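Subject: Re: [skaltoldale-shop] Task board: print fit and the two-arm setup

Following up on the questions from April. I have had the arms in the back room at Skaltoldale for most of the month and the board is now far enough along to say what I would keep and what I would print again.

On the earlier message:

> Are you still using the Nivby files for the board, or did you draw your own? I tried the slotted plate at home and the pegs jammed every time. Also, do you clamp the board down? Mine walks across the table as soon as the hand pushes on anything. And is the table mat really needed?

The base is still the Nivby layout. I redrew the plates because I wanted to move them around between runs, and the stock version has them all in one piece. Everything that gets picked up is printed in blue and everything that stays put is white. That makes the segmentation step almost trivial and I would not go back to mixed colors.

For the slotted plate, open up the slots in the file before you slice it. Sanding the pegs works for one afternoon and then you have a set of pegs that no longer match each other. I printed mine lying down the first time and the layer lines caught on the slot edge. Standing up is slower but they go in.

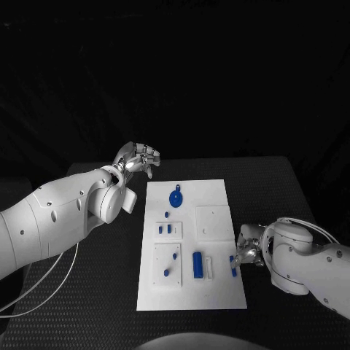 The board is held with double-sided tape at the corners, no clamps. Clamps got in the way of the right wrist. The mat does help. It has enough texture that the tape is only there for the last bit of sideways push, and it keeps glare down, which was a bigger problem for me than the sliding. The same goes for the black curtain. Before it went up, the depth data had shelving in it and I spent a long evening chasing points that belonged to a paint can.

Control is on the Tang branch, the one with separate finger limits. I run both arms from one machine. The setting that mattered most was the grip limit on the small blocks. With the default, the fingers close past the block and shoot it out across the table. I lowered it step by step until the block stayed put, then saved that as its own profile. The cylinder has a different profile because it needs a wider opening before the hand comes down.

> What does a full session look like? I have only done single pick tests.

I put the parts out by hand, start from the hover pose with both hands over the far end of the board, and go from there. I log every attempt, good or bad. The folder stands at 3463 attempts, which includes a lot of junk from the first week when the left wrist offset was wrong. I stop after more than 500 in a stretch because the finger joints on the left hand start to drift and need to be zeroed again. Zeroing takes 12 minutes if the script finds the hand on the first try.

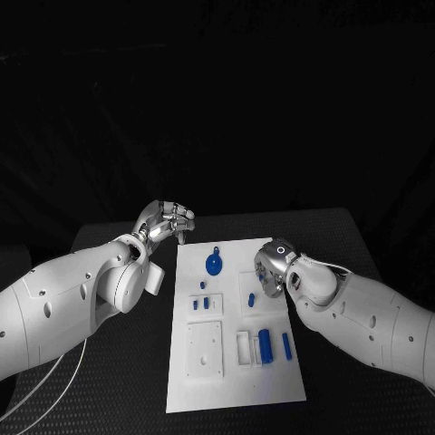

Both hands over the upper part of the board, one peg on the square plate.

Still open on my side:

- The thin rod. It is hard to get fingers under it when it lies flat. I may print a small rest for it.
- Cable routing on the left arm. It works, but I want the cables off the table.
- The Jovico wrist mounts. I have 2 spares if someone wants to try them. They need longer screws than the ones in the bag.

The redrawn plates are in the shop folder under "board". Use the files with the wider slots. The older set is still there for anyone who has already printed the matching pegs.

If you are coming by to use the arms, please leave the curtain closed and put the blue parts back in the bin when you finish.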